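Driltus Shoe Cabinet: Set-Up Guide
Part 3. Putting your shoes in

Nov 9, 2025
By Chiến Dương
9 min read

By now you should have the cabinet standing level (if it wobbles, go back to Part 2 and sort out the feet, I'll wait). This part covers loading the compartments, and it's the bit I like best, partly because there are no more screws to drop under the couch!

I'm using the Driltus 202 at home and I've had it in the hallway since July. The bigger Ulen cabinet loads the same way, except the compartments are taller and you can get ankle boots in standing up.

Before you start

Wipe each compartment floor with a barely damp cloth and let it dry. Factory dust is gray and very fine, and white shoes pick it up like you wouldn't believe. Knock the grit out of your shoes too. I do mine over the back step, soles together, three good whacks.

CAUTION: Never put wet shoes in a closed compartment. Stuff them with newspaper and leave them out overnight. I ignored this with a pair of running shoes and the smell moved into the compartment next door.

Loading a low shoe (sneakers, flats, loafers)

1. Open the compartment all the way.

2. Take the laces out if you're storing the pair for the season. Canvas sneakers keep their shape fine without them, and you can wash the laces while you're at it. Tuck them in a labeled bag, not inside the shoe, or you'll forget and buy new ones (I have so many spare laces).

3. Hold the pair by the heels and slide them in toes first until they stop short of the back wall. Leave a finger's width so the toes don't get squashed.

4. Set them side by side on the floor of the compartment.

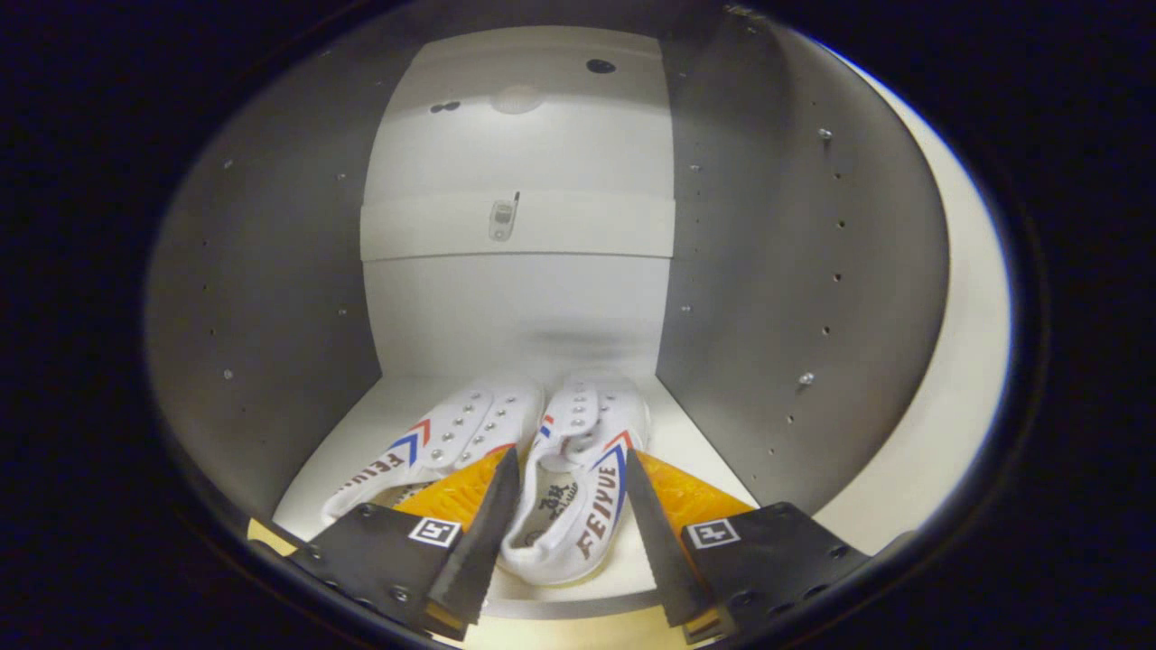
5. If one shoe wants to roll onto its side, let go and see where it settles. A small lean does no harm for a few days. For anything longer, stand it up straight, or the canvas gets a crease along the flank that takes forever to steam out.

6. Close up gently. If you feel the heels pushing back at you, the pair is too long for a straight fit. Turn one shoe around so they lie heel to toe and try again.

NOTE: One pair per compartment, please. I know two pairs of kids' sneakers will go in if you stack them. The top pair leaves dirty prints all over the bottom pair, and then it's your problem on a school morning.

Keeping white canvas white

Spot clean before storing, with dish soap and an old toothbrush, and rinse well, since leftover soap is what turns canvas yellow. Go easy around metal eyelets and dry them with a cloth afterward. Don't scrub printed logos or anything written on the insole; dab at those.

I tried the Vanags cedar inserts and they're lovely in leather shoes, but I wouldn't leave them touching white fabric. Plain tissue paper is fine and costs next to nothing.

CAUTION: No bleach, and no spraying shoe cleaner inside the compartment. Do it outdoors, then bring the shoes in once they're dry.

If you bought the Biltov label set, stick the labels on now, while you still remember which pair went where. Part 4 has the spacing for those.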